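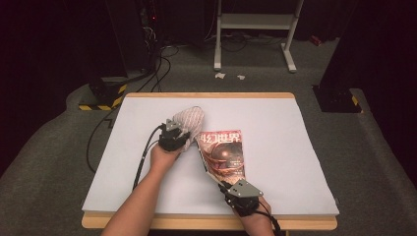 Cloth in the left, magazine in the right, mid-board.

October 15, 2020

Spent most of the day on the time alignment again. The left and right gripper streams each carry their own clock, and the camera has a third, and until this week I had been trusting the timestamps the logger writes when a packet arrives. That was a mistake. Arrival time depends on how busy the machine is, and it gets busy exactly when both hands are moving, so the error is largest in the parts we care about.

I took episode 1546 as the test case because both hands are close together in it. If the two poses are out of step by even a little, the cloth and the magazine end up passing through each other when I replay the trajectories in the viewer. With the old alignment they overlapped badly. I changed the logger to keep the device time as well as the arrival time, then fitted a straight line between the two for each stream and threw away the late packets before fitting. Replayed it and the overlap went. The left stream still has a small wobble at the start which I think is the tracker settling, so I now drop everything before the first stable pose.

Hryhorii looked at the plots after lunch and asked why I was fitting the whole episode at once. Fair question. The clocks drift a bit as things warm up, and a long episode won't sit on one line. I tried it in windows, and the residuals were better but there were little steps at the joins. Left it as one line for short episodes and made the windowed version a flag. He wants the joins smoothed before anyone turns it on by default. I agree but didn't do it today.

The other job was perception. The segmenter does well with the magazine, which keeps its shape and has strong colours on the cover. It does badly with the cloth. Pale fabric on a white board gives it almost no edge to work with, and the mask leaks out over the table whenever the lighting is flat. I tried raising the contrast before the image goes in, which helped the cloth and made the magazine worse - it started treating the sphere on the cover as a separate object. In the end I seeded the mask from the gripper pose, so it only looks for cloth near where the fingers should be. Crude, and it will fail once the cloth is put down, but it holds while the thing is being gripped.

Yurii thinks we should track the cloth as a set of points and forget about masks. He may be right. The planner doesn't need an outline, it needs to know where the corners have gone, and a mask of a crumpled cloth tells you very little about corners. He has a branch called Fika that does something like this on rope. I asked him to send me the config and he said it was in April's notes, where I found half of it.

Ran the converter over the full set before going home. 3028 episodes in, and it stopped on 4 of them. Three had no right-hand stream at all, so those can be left out. The last one had the left and right labels swapped, which I only saw because the replay had the arms crossed. I added a check that compares each gripper's starting position with the side it claims to be on. It prints a warning and carries on. I would sooner it stopped, but Hryhorii runs these overnight and doesn't want to come in to a half-finished job.

Planner side untouched. The collision margin between the two hands is still the number I typed in months ago, and now that the timing is better I could set it from the data. Need the closest distance per episode, after alignment, with the held objects included if I can get a decent size for them.

For tomorrow: smooth the window joins, rerun 1546 with the flag on, read the rest of Yurii's branch. Also move the logger change out of my own folder and get it reviewed, and delete the old timestamps column from the viewer before somebody plots it by accident.

Home late. Leftover soup, bed.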